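Rules for Robot Hands

Why does a robot need rules? A robot does not know what is polite and what is dangerous. It does not know that a little brother may put his finger in the wrong place. So people write the rules first, and the machine must follow them.

In these pages we talk about one kind of machine only: the gripper. A gripper is a hand with two fingers that open and close. Some grippers sit on the end of a robot arm. Others are held by a person, who picks things up with them so that a robot can learn later how the job is done. Tidying toys is a good job for learning, for toys are soft and have many different shapes. 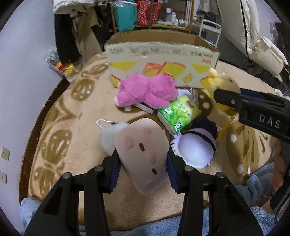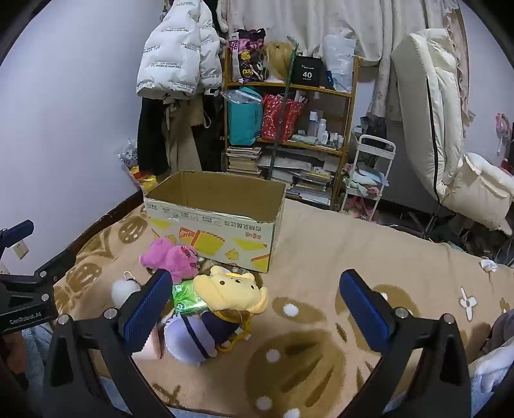

Cường Mạc wrote to us after he read the first version of this page. He said we talk too much about the machine and too little about the people near it. A soft toy cannot be hurt, he wrote, but a child can, and a child is also more curious than a toy. He asked us to put the rule about fingers in the first place. We agreed with him, so now it is there.

Rule one: fingers stay away from the gap

The space between the two fingers of a gripper is called the gap. When the gripper closes, the gap becomes small very quickly. Engineers call a place like this a pinch point. Doors have pinch points too, and so do scissors and folding chairs.

Your hand should never go into the gap, even when the gripper is not moving. If a toy is stuck there, call the adult who is in charge. The adult opens the gripper and takes the toy out.

The small joints behind the fingers are also pinch points. Many people forget this! They look only at the tips, and the joints are moving at the same time.

Rule two: squeeze only as much as you need

Try this at home with a sponge. Hold it between your thumb and one finger, so gently that it almost falls. Now squeeze a little more, until it stays. This is the right force. If you squeeze harder, the sponge becomes flat, and you hold it no better than before.

A good gripper has a limit for its force. The people who build it choose the limit and write it down in a book that comes with the machine. The people who use it should read the book and must not change the limit only because they are in a hurry.

The pads on the fingers help as well. A pad with small ridges can hold a thing without slipping, so the fingers do not need to press so much. You have something similar on the bottom of your sport shoes.

Rule three: somebody can always stop it

Every robot arm that moves by itself should have a way to stop it fast. Often this is a big red button. It must be easy to reach, and nothing may stand in front of it -- no cup, no bag, no coat. Before the work starts, everyone in the room should know where the button is.

With a gripper held in the hand, stopping is more simple. The person opens the hand and puts the tool down. Still, there should be an agreed word. At the Orley workshop for young builders, the word is "Plerow". It does not mean anything, and therefore no one says it by mistake.

Rule four: ask before you record

When a person teaches a robot, a camera is often working too. The camera sees the toys, but it can see a room also, and the people in it. For this reason there is a rule about asking. The people who live or work in the place should say yes before the recording begins. They should know who will look at the pictures and how long the pictures will be kept. And they can say no. If you are a child, your parent or guardian has to be asked, and you should be asked too.

Rule five: look before you start

Pilots use a checklist before they fly, even when they flew already 2000 times. You can have one also. Ours is short:

Is my hair tied back, and are my sleeves out of the way?
Are the cables in a place where nobody will step on them?
Are the screws tight? (The adult checks this.)
Do I know the stop word?

Mwende Bakilana asked us whether the rules are the same in every country. Not all of them are. Big factories have long documents called standards, which experts from many countries write together, and a country can also have its own laws. But the idea under them is very similar everywhere: first you think what could go wrong, then you make it less dangerous, then you tell people about the danger that is left.

Words to remember

Gripper: the hand of a robot, or a tool with the same shape.
Pinch point: a place where two parts come together and can catch your finger.
Force limit: the most that a machine is allowed to squeeze or push.
Standard: a document with rules that many people agreed to use.

Something to do

Draw your own gripper on paper and color every pinch point red. Then show the drawing to a friend and ask if you have missed one.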